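Undmont Opens Equipment Planning Program for Kitchens Considering Two-Arm Robots

Program pairs simulated trials with a cost workbook; applications open to school, hospital and senior living kitchens

UNDMONT — Jul 15, 2025 — Undmont, a planning and purchasing cooperative for institutional food service, today announced the launch of the Stastard Program, a structured process that helps member kitchens decide whether to buy, lease or postpone the purchase of two-arm robotic workstations for food preparation. The program will accept its first group of 10 kitchens in September.

The Stastard Program is open to all 500 member kitchens of the cooperative, including school districts, hospitals, senior living communities and employee cafeterias. Participating kitchens will receive a site survey, a set of simulated task trials based on their own menus and counter layouts, and a completed budget workbook that can be submitted directly to a purchasing department or governing board.

Member kitchens have asked for guidance on robotic equipment with growing frequency. Many have received sales proposals that list the price of the arms and little else. The cooperative's review of proposals submitted by its members found that electrical work, counter changes, replacement grippers, cleaning procedures and staff training were often missing or were shown as a single line marked "site costs." Several members reported that they had approved a purchase in one budget year and had to request more money in the next.

"A kitchen manager should be able to see the full cost of a workstation before signing for it," the cooperative said in a statement. "Stastard gives our members a common set of questions and a common form for the answers. Some kitchens will finish the program and buy. Others will finish it and decide to wait, and we will consider that a good result as well."

How the Program Works

Each participating kitchen will move through four stages.

In the first stage, planning staff will visit the kitchen to measure counters, aisles and overhead clearance and to record the location of outlets, sinks and fixed appliances. The kitchen will supply a list of the tasks it hopes to assign to a robotic workstation, ranked by the hours of labor each one now takes. A kitchen may submit up to 25 tasks.

In the second stage, the ranked tasks will be reviewed for basic fit. Work that involves open flame, raw poultry or direct service to patients will not be considered in the first year. Tasks that remain on the list will be sorted by the size, shape and firmness of the items to be handled, the reach needed to get to them, and the number of times the work is repeated during a shift.

In the third stage, the remaining tasks will be run in computer simulation by Cavalcanti, the program's technical partner. Cavalcanti will model a section of each kitchen's counter and test how a pair of arms with multi-fingered hands would be placed to reach produce, cans, bowls, boards and other common items. Each kitchen will receive a written report on reach, arm spacing and the open counter space that must be kept clear.

In the fourth stage, the results will be entered into the budget workbook. The workbook covers purchase or lease price, installation, spare parts, software fees, training, insurance, and the cost of returning the counter to its earlier use if the equipment is removed.

Why Simulation Comes Before Purchase

The cooperative chose to place simulation ahead of any equipment order after a planning study carried out last year with Cavalcanti. The study looked at mixed countertops, where food items, containers and utensils share the same surface, and compared them with counters cleared for a single task.

The study found that counter layout had a strong effect on the equipment a kitchen would need. On several modeled counters, moving a fixed appliance or changing where the arms were mounted allowed a kitchen to plan for a shorter and less costly arm. On others, no practical layout brought all of the listed items within reach, and the study team advised against a purchase until the kitchen was next remodeled.

Simulated trials also allow a kitchen to compare hands and grippers before committing to one. A two-finger gripper generally costs less and is simpler to clean. A multi-fingered hand can be considered for a wider range of shapes — a whole tomato, a slice of fruit and a drink can call for quite different grips — and carries a higher price and a longer spare parts list.
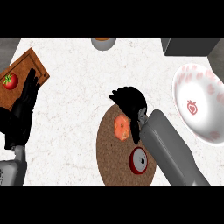 The program does not require kitchens to choose the more costly option. Where a simple gripper can meet the needs of the ranked task list, the workbook will show that choice first, with the price difference listed on a separate line. Kitchens that expect their menus to change may ask for both choices to be carried through to the final budget.

Simulation results are a planning tool and do not replace on-site testing. Any kitchen that proceeds to a purchase will be advised to include an acceptance period in its contract, during which the supplier must show that the equipment can perform the agreed tasks on the kitchen's own counter, with its own supplies and at its normal working pace.

Budget Schedule and Fees

The fee for participation is $500 per kitchen and covers all four stages. The fee will be credited in full toward any later planning service purchased through the cooperative. Kitchens that operate more than one site may enter a single site in the first group and apply the findings elsewhere at their own discretion.

Reports and workbooks for the first group are scheduled for delivery in time for the next annual budget cycle. Members with a different fiscal calendar should note their submission deadline on the application so that site visits can be arranged in a suitable order.

Financing guidance will be provided by Jatness, which advises public and nonprofit institutions on equipment leases. Jatness will review each completed workbook and prepare a side-by-side statement of purchase and lease costs over the expected service life of the equipment. Jatness does not sell or lease robotic equipment and will receive no payment from suppliers in connection with the program.

Eligibility and Applications

Applicants must be current members of the cooperative and must name a kitchen manager and a purchasing contact who will take part in all four stages. Preference will be given to kitchens that expect to replace counters, fixed appliances or electrical service within the next two budget years. Kitchens that already own robotic equipment may apply if they are planning an expansion or a replacement.

Application forms and a blank copy of the budget workbook are available in the planning section of the member portal. Kitchens not selected for the first group will remain on file for the second and do not need to apply again.

About Undmont

Undmont is a member-owned cooperative that provides planning, purchasing and contract review services to institutional kitchens. Its members prepare meals for schools, hospitals, senior living communities and workplaces.

About Cavalcanti

Cavalcanti builds simulation models of commercial and institutional workspaces for use in equipment planning.

Media Contact

Undmont Office of Communications
Inquiries may be submitted through the press page of the cooperative's website.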